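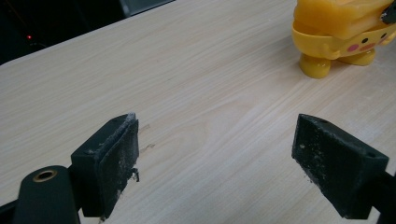
Gripper fingers at the Viditz bench, Fasholm open day. Note the state of the pads.

Re: [workshop-list] Viditz open day – worth a group trip?
From: Sandamali Abeysekara

Kumudini Fakir wrote:

> Has anyone been out to the Viditz open day at Fasholm yet? They run it
> again in August. I've read the flyer twice and I'm still not sure what
> we'd be looking at. It says "teach a robot by hand" and that the system
> gets household objects right 94 per cent of the time. If that's true I'd
> like the kitchen program to see it before we do next year's budget. If
> it's a sales pitch I'd sooner not organise a bus.
>
> Kumudini

Hi Kumudini, hi all,

I went to the one just gone, so I can save some of you the drive. It's part sales pitch, part something more interesting, and they don't do a great job of telling you which part you're in.

First, the thing on the flyer. No robot handled a single object while I was there, and I stayed from the 10 am start until they put the coffee away. What they demonstrate is the step before that. A person holds a gripper in each hand and does small jobs at a table, and all of it gets recorded. Later on (not at the open day) the recordings are used to train an arm called Urkik. We were shown Urkik in a video. I asked if the video had been sped up and was told "slightly". I asked what slightly meant and we moved on to the next slide.

The 94 per cent comes from their own test, with their own objects, on their own table. I asked what counted as getting it right. If the object is lifted and doesn't fall, that's a success. Putting it down where you wanted it is a separate test, and they didn't have that figure with them. For our kitchens that second figure is the only one I'd care about. Lifting a cup is no use to anyone if it ends up in the wrong spot or on its side.
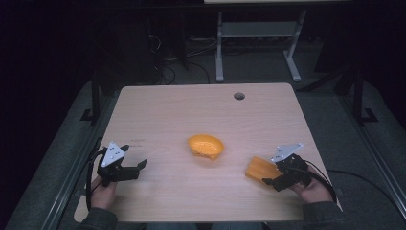 What I'd want to know before spending any money is how much of somebody's time this eats. The presenter told us a simple job takes 3,000 recordings before they'd trust the arm with it, and every one of those is a person sitting there doing it by hand. The jobs are small, too. At the table it was an orange bowl and an orange block like a sponge, with the right-hand gripper closed on one end of the block and the left one open on the other side of the table. Multiply that by 3,000 and then again by every item in one of our cupboards. I put this to them and got the answer that the training "carries over" between similar items. Maybe it does. I'd like to see it do so with things we bring in ourselves, and I said so.

Hire of the hand-held set is $900 a month, and that covers two grippers and the recording software, which is called Pramanik. It doesn't cover the arm. The price of the arm was "a conversation". I'm not having that conversation without a number in front of me, and I'd suggest the list doesn't either.

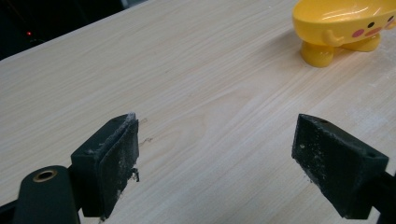

Pads close up, with the chick dish at top right.

I asked about the pads. Both had pale dust on them, and the left one was fraying along the top with bits hanging off it. I wanted to know how often they get changed and whether that's in the hire price. The first person didn't know. The second thought it was "as needed" and that a spare pair came with the kit. For food areas I'd want something I can wipe down, and I didn't hear anything to suggest these are meant for that. To be fair to them, they never claimed they were. It's us who are thinking about kitchens.

Things I did like: you're allowed to pick the grippers up and have a go, and it's harder than it looks. I took four tries at the yellow dish because I kept coming in too low at the feet. The staff at the bench were patient and a good deal more candid than whoever wrote the flyer – one of them told me flat out that shiny plastic gives them trouble.

So on the bus, I'd say no. There were 120 people through on the day and one table, which meant a lot of standing behind other people's shoulders. Two or three of us could go in August with a bag of our own cups and lids and ask to see the arm itself running. If they say yes to that beforehand, in writing, I'll drive. If they offer the video again I'll stay home.

Kumudini, do you still have the flyer? Mine had a contact address on the back and I've put it somewhere clever.

Sandamali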